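Simulated picking: where the Grenik work has got to

Several people asked after the last newsletter what the simulation half of the Grenik project does all day, given that the item covered only the arm on the bench. The short version is that we are gathering examples of a gripper picking up simple blocks, and that most of those examples are now made in software. The longer version follows, with the parts that went badly left in.

Grenik is the name we gave to the learning system. Its job is narrow. It takes in pictures from a camera near the gripper, together with the positions of the joints, and it gives back the next small movement. It has no list of steps for picking something up. Whatever it knows about approaching a block, lining up and closing comes from runs that a person has driven by hand, and so the quality of those runs matters a great deal more than we first allowed for.

How a run is made

A run starts with a block placed on a flat surface at a random position and angle. The person driving has a hand controller and two windows on the screen. One shows the whole workspace from the side and the other shows the view from the gripper camera. They bring the gripper over, turn it to match the block, lower it, close it, lift, hold for 3 seconds and stop. The software stores every camera picture and every joint reading along the way, with the time of each.

The hold at the end was added in the spring. Before that, drivers ended the run as soon as the block left the surface, and the system learned to do the same. It would lift by a finger's width and then do nothing useful. Holding still is part of the task and has to be shown like any other part.

We ask drivers to keep to one way of approaching for a whole session. If half the runs come in from the left and half from the right for the same block position, the system tends to split the difference and go straight down on top of it. A person watching would call both approaches fine, and they are, but a mixture of the two in equal parts is hard to learn from at this size of collection. Later on we would like to have both. For now the instruction sheet says to choose the smaller turn of the wrist, and if the two turns are equal, to go clockwise.

What we collected

The first batch was 200 runs, all with one block, one surface and one light. It trained quickly and looked very good in testing. Then we changed the surface colour and it failed on nearly everything. The system had been using the contrast between the block and the plain background, and once that changed it had little else to go on.

The second batch was also 200 runs, and this time we varied things on purpose. The simulator, which we call Dula, now changes the colour and grain of the surface at the start of each run. It also changes the number of lights, their height and their strength, and the colour of the block. Some of the results are ugly. There are surfaces with speckle in colours that no workbench has ever had, and there are blocks dark enough that the edge is difficult to find against a black gripper. The drivers did not enjoy these, but they managed them, and the runs are in the collection.

Of the second batch, 11 runs were thrown out. Most of them were ordinary mistakes such as a block knocked over or a controller button pressed too early. A few were stopped by the software when the gripper was pushed into the surface. We went back and forth over whether a run with a clumsy start and a good finish should be kept. The rule we settled on is that a correction stays in if the driver put it right without letting go and starting again. The system needs to see how to recover from being slightly off, and a collection made up only of tidy runs does not show that.

Shadows

Shadows have taken up more time than anything else in this round. With several lights switched on, a block and a gripper close together throw a number of overlapping shadows, and from the gripper camera these can take up more of the picture than the block does. In Dula they also have stepped edges. The shadow detail is set low to keep the simulator running fast enough to be driven by hand, and when the camera is near the surface the steps are plain to see.
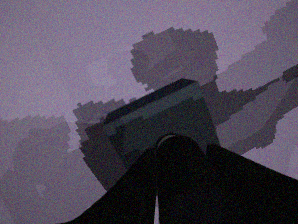 There was a fair argument for smoothing them. Real shadows don't have teeth, and the worry was that the system would learn to use the steps as a clue and then be lost without them on the bench. Against that, turning the detail up made the gripper view lag behind the controller, and runs driven with lag are poor. People overshoot, wait, creep back and overshoot again, and all of it gets recorded as though it were the right thing to do.

We left the detail low while driving. The recorded joint positions can be played back afterwards with better shadows, and the camera pictures made again from the same movements. It takes most of a night on the one machine we have for it, but no driver has to sit there while it happens. The collection can then hold both versions of the same run, the rough one and the smooth one. Our hope is that seeing both will teach the system to pay less attention to shadow edges altogether. We don't have a result on this yet and will report it either way.

One thing we would do differently is to store the light settings with each run from the beginning. For the first batch we kept the pictures and the joint readings and let the rest go, on the grounds that it could never be needed. It was needed within a month. Those runs can be played back, but only under new lighting, and so we can't compare old and new pictures properly.

The gripper in its own view

Another question that comes up is why we don't move the camera so that the gripper blocks less of the picture. In the last part of an approach the gripper covers a good deal of the block, and this is exactly when the position matters most.

We tried a higher mounting. The view was clearer, but it no longer matched the bench arm, where there is only one place the camera can go without fouling the cable. Anything learned from the high view would have had to be learned again. We also found that the system makes good use of seeing its own fingers. When we masked the gripper out of the pictures as a test, the approaches drifted to one side and the closing came late. So the camera has gone back to where it was, and drivers are asked to rely on the gripper view for the final stretch and leave the side window alone. If they steer by something that the system can't see, it has no way to learn why they moved as they did.

That last point caught us out for some time. Early runs included small, well-judged shifts that made no sense from the gripper pictures. The drivers had been looking at the side window throughout. The side window now goes blank once the gripper is close to the surface. It was unpopular for a day or two.

Checking and labels

Each run gets a short label after it is finished: picked, picked with correction, or not picked. The driver gives the first label and a second person gives another without seeing it. Where the two differ, the run is played back and talked over on Wednesday afternoon, when the simulator is free. Most of the differences concern what counts as a correction. The instruction sheet has been reworded to say that any movement away from the block after the gripper has started down is a correction, however small. Agreement has been better under the new wording.

We also look through a handful of runs picture by picture, mainly to catch faults in the rendering. This found a problem with a block that sank slightly into the surface on certain surface settings. The drivers had not noticed it, and the pick still worked, but the heights stored with those runs were wrong. They have been corrected.

What happens next

The next step is to try the system trained on the second batch with the arm on the bench at Karkico. We expect a drop compared with the simulator and would be suspicious if there were none. What we want to learn is where it fails. If it goes to the wrong place, the pictures are the likely trouble. If it goes to the right place and the block slips, the fault is more likely to be in how Dula handles contact, and more picture variety won't help.

The group at Mtshali has offered the use of its own blocks for the bench trials, including some with rounded corners, which we have not simulated at all. We will keep those for last and will not gather any runs with them beforehand, so that there is at least one honest test of something new.

We are also short of drivers. The work suits anyone who is patient and doesn't mind repetition, and no programming is needed. A session lasts an hour, with a break in the middle, and the first one is spent on practice runs that are not kept. Left-handed drivers would be especially useful, as all the runs so far were driven right-handed and we would like to know whether that shows in the movements. If you would like to try it, reply to this newsletter and put Grenik in the subject line. Sessions run in the mornings at present, though this may change once the bench trials begin in November.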